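I promised some of you to write how we look after the two-arm cell at Hadbridge. I will do it in short posts, please be patient with my English.

First, the cell is two robot arms beside one dark table. We call the cell Lilen. Bleddyn Harries gave the name and I never asked him where it comes from.

Most of our trouble in December was with the fingers of one gripper. It picked up cloth well in the morning and badly after lunch. The same program, the same cloth.

I blamed the camera first. I calibrated again, two times, and lost the whole afternoon on it. The calibration was good before and it was good after.

Then Gwawr Rees told me to take off the fingertips and look at them under a lamp. The rubber on one of them was polished like a shoe. On the other it was still rough. So one side was holding and the other side was sliding.

Now we change both tips together, always. I write the hours on a piece of tape inside the cabinet door. We take them off at 400 hours, also when they look fine.
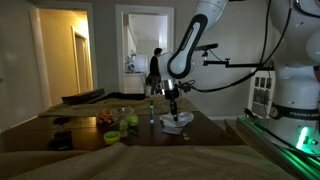 After new tips I do the homing of the gripper, then I close it on nothing and read the width. If it does not say zero I stop and look for glue under the rubber. One time it was glue, one time it was a thread from a towel.

Threads are a real problem if you work with cloth. They go in between the finger and its guide. I use tweezers and a soft brush. No compressed air, please, it only pushes the thread deeper.

Then a grip test: close with 20 N, hold for 30 seconds, pull the cloth by hand. Keep your other hand on the stop button. Hanna Domański does it with 30 N but her cloth is thicker than mine.

Cables. I want a loop at the elbow big enough that the arm can turn to its limit and the cable is still relaxed. Drive the joint slowly to both ends and watch the cable the whole way, do not watch the screen.

Last month I tied one too short. It pulled on the sensor bracket a little every cycle, and after a week all my picks were a few millimeters to the left. I was very ashamed when Rhiannon Kneath found it in 2 minutes.

So now there is a pencil line across the joint of the bracket. If the two halves of the line do not meet, somebody bumped it or a cable is pulling. It costs nothing and I look at it every morning with my coffee.

Someone asked about the bolts of the base. Yes, I check them with the torque wrench, and I also check the rail when we have moved something heavy. Use the value from the manual of your own mount, not from me.

Still not solved: the left arm makes a small click when it starts from rest. Morfudd Gough thinks it is the mounting plate. I will open it next week and write again.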